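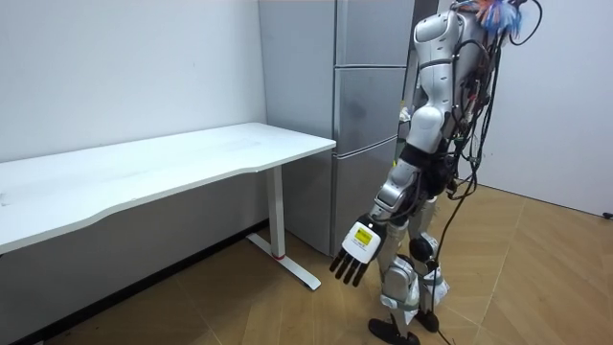

Why does freezing rain happen when it's colder at the ground than it is up above?

The rain starts as snow, falls through a layer of warmer air that melts it, and then drops into a shallow cold layer near the surface. There isn't enough cold air down there to freeze the drop again on the way down, so it stays liquid until it hits your windshield.

Intro Weather, Unit 2: Winter Precipitation
Notes by Lavanya Rao
March 25, 2020
214 shares | 2 comments

Okay, let's get into the messy part of the unit. I love this topic more than I probably should (I grew up with ice storms and spent a lot of my childhood listening to branches snap in the dark), so stop me if I go on too long in discussion.

Almost everything that falls out of a winter storm in our part of the world begins as ice or snow high up in the cloud. What lands on your sleeve depends on the temperatures it passes through on the way down. That's really the whole unit! If you can sketch the temperature from the ground up to the cloud, you can make a pretty good guess at what's falling.

Usually air gets colder as you go up. In these storms it doesn't, at least for a while. Warm air slides up and over a pool of cold air that's sitting on the ground, and we end up with what's called a warm nose – a bulge of above-freezing air on the sounding. A sounding is just the temperature record a weather balloon sends back as it climbs.
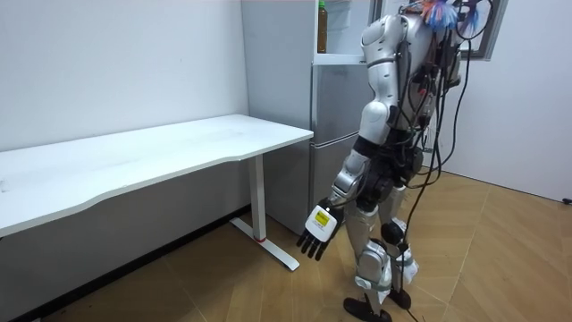
So now we have two things to look at: how thick and warm the nose is, and how deep the cold air underneath it is. Take them in that order. Everybody wants to jump to the surface temperature, and I did too when I was learning this, but the surface temperature comes last.

If the nose is missing, or barely above freezing, the flakes make it through and you get snow. They may be a bit wet and clumpy, but it's snow.

If the flakes partly melt and then fall into a good deep layer of cold, the slushy leftovers refreeze into little pellets. That's sleet, or ice pellets if you're reading an airport report. Sleet bounces. I know that sounds silly, but it's a great field test – put a cookie sheet on the porch rail and listen.

If the flakes melt completely and the cold layer is shallow, you get freezing rain. The drops are supercooled, meaning they're below 32 degrees Fahrenheit and still liquid. Small drops of clean water can stay liquid well below freezing, because there's very little in them for ice to get started on. Touch a cold twig or a power line and they freeze into clear, heavy glaze.
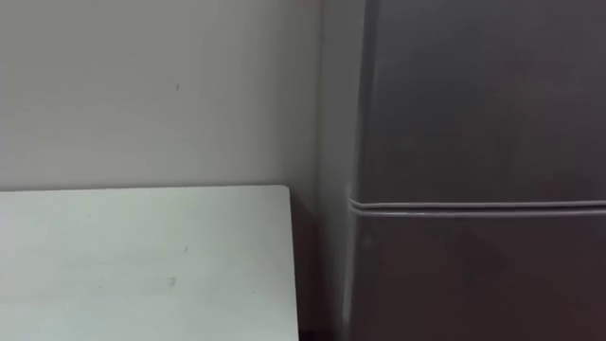 Let me work one all the way through. Say the ground is at 23 degrees, and it stays below freezing up to 3,000 feet. Above that comes a nose that's only a degree or so above freezing, and thin. Snow falls in from the top. Does it melt completely? Probably not, the nose is too weak. A half-melted flake still has ice in it, and that bit of ice makes refreezing easy. With all that cold air below it, I'd go with sleet.

Now keep the same ground temperature and make the nose much warmer and thicker. Every flake turns to rain. There's no ice left inside the drop to help it along, so even with a decent cold layer below, you may well be looking at freezing rain. Same thermometer reading on the porch, very different drive home!

Defne Tuncer asked in class whether one storm can do all of these. Oh yes. As the warm air pushes in aloft, a town can go from snow to sleet to freezing rain to plain cold rain in a single evening. Draw four quick profiles in a row and you'll see the nose growing.

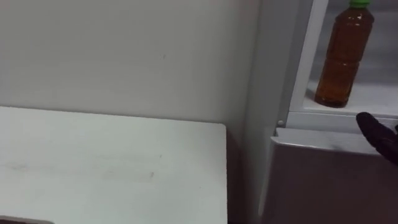
Page 23

Elevation and valleys. Cold air is dense and it likes to stay put, so valleys often hang on to their freezing layer hours after the hilltops have gone above 32. Forecast models can have trouble with this, particularly in narrow valleys, and they sometimes scour out the cold air too soon. If you live in one, trust your thermometer.

One more wrinkle and then I'll let you go. When water freezes it gives off a little heat. In a heavy freezing rain, that heat can nudge the surface temperature up toward 32, and the icing slows down or quits unless fresh dry, cold air keeps drifting in. Remember the storm last November? Steady north wind all night, and the glaze kept building.

For next time:
Sketch a sounding for each of these: snow, sleet, freezing rain, cold rain. Mark the freezing line on every one.
Write two or three sentences on which sounding would be hardest to forecast and what you'd want to measure.
Boris Stoyanova and Despina Stan, you're up first for the map discussion, so please pick your storm before class and send me the date.

2 comments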